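Work and Automation, session 4 handout
Notes by Omar Fakhoury, 2025-03-11

Okay, so last time we got as far as Erhan Şimşekoğlu's question: if the machine folds the sweater, what does the folder do all day? I promised I'd write up my answer, so here goes, with a bit more on Plirnari than I had time for in class.

Quick recap for anyone who missed it. Plirnari is a garment care and resale shop, and folding and sorting used to be the job you started on. Everybody folded. Then in August the owners signed up with Huttunen to have part of that work automated, and the first thing that changed was that people stopped folding with their hands and started folding with grippers, one in each, so there would be demonstrations for a robot to learn from. Same clothes, very different day! 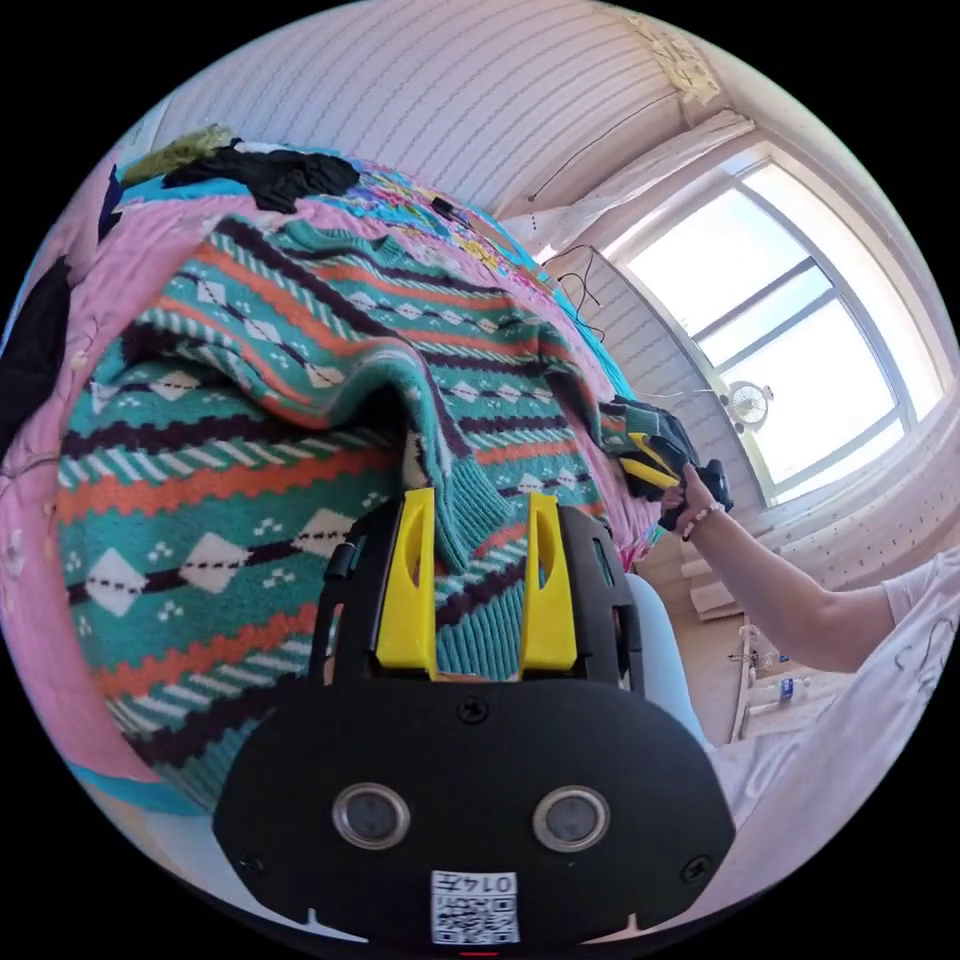 Fig. 1. Patterned knit sweater on a bed, handled with two hand-held grippers.

Try this at home with two pairs of kitchen tongs and you'll see why I keep going on about it. You lose your fingertips. A good folder feels where the seam is and doesn't look, and with tongs you have to look at everything. Tetsuya Kaneko (he folded for years before any of this) told me his first week felt like learning to write with the wrong hand, and that his neck hurt more than his wrists did. Put that next to the reading on deskilling and ask yourself if it fits. I go back and forth. He's slower, sure, but he's also the person who gets asked how a cuff ought to be picked up, and no manager ever asked him that before.

Now the pay part, which took up most of our discussion. Under the old system you were paid by the finished piece. A demonstration isn't a finished piece, so what is it? Plirnari tried counting them. The group collected 1480 in the first stretch, against a target of 3000, and 262 of those were thrown out later as unusable. Were those 262 paid? At first they weren't, and Barış Coşkun was pretty angry about it, and I think he was right. They switched to an hourly rate after that.

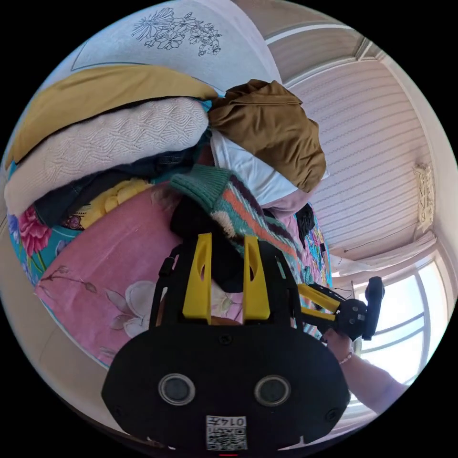 Fig. 2. Mixed clothes and bedding in a heap, with the striped sweater toward the gripper.

Heaps are the other thing I want you to think about. Folding one sweater is a task you can write down. Deciding what to pull out of a pile first is a lot harder to write down, and it's the sort of know-how that never made it into anyone's job description. When we talk about "tacit knowledge" in session 5, have a pile of laundry in mind.

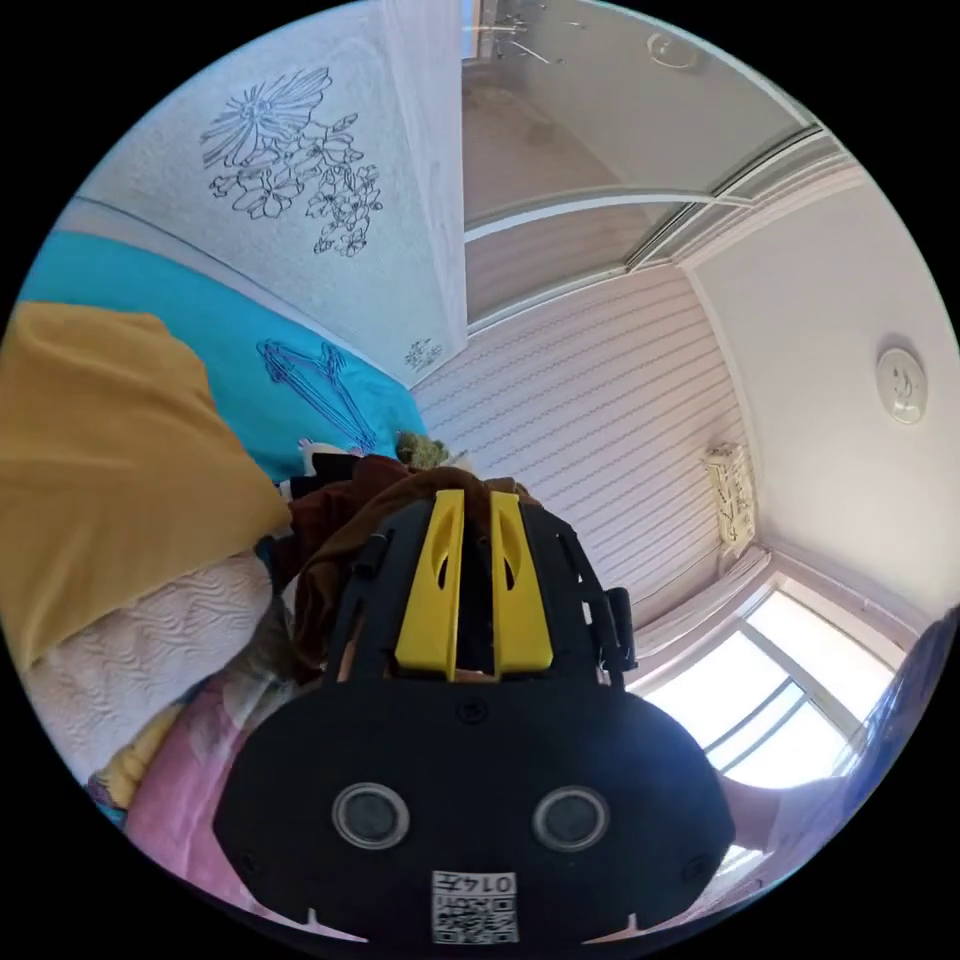
Oğuzhan Altıntaş asked in class if the workers get any say over what happens with the recordings. At Plirnari they got a one-page notice and a box to sign. I'd call that information, and I wouldn't call it consent, but some of you disagreed and I'd like to hear more from you on it.

For next time: read the Kitadlow chapter (skip the appendix, it's dull), and write me a page on who should own a demonstration. Pick a side, please!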